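Saturday, November 2, 2024

Fish Tofu, Take 294

Gevar is supposed to learn how to tidy a table. Before it can do that, it has to be shown a tidied table more times than any child has ever been shown anything, and the showing is my job. I hold the gripper, I squeeze, I let go, I put everything back the way it wasn't. Today's cast: a white tray, a lemon-print cloth thing and a bag of fish tofu.

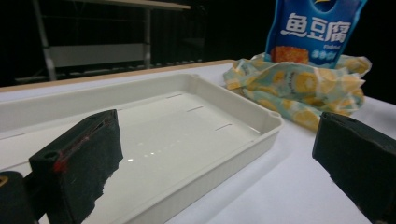
Codier wants to know why we don't just make the examples in simulation and go home. We tried in March. Simulated snack bags behave like bricks with nice printing. Real ones crinkle and slump when you pinch them, and the model needs to see plenty of that.

The hard part is being badly behaved on purpose. Left alone, I do the same neat grab every time, and a model fed on that falls apart when the bag is turned a little. So I come in from silly angles – too low, too far left – and try to fumble like I mean it. 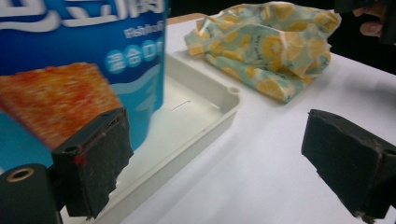
Pal commented on my last post that fumbles should be thrown out, clean grabs only. I keep the ones where I recover. The ones where I just drop the bag go in a folder called Art.

The target is 1046. I'd planned to stop at 9 tonight, but the lemons need to be crumpled a different way first.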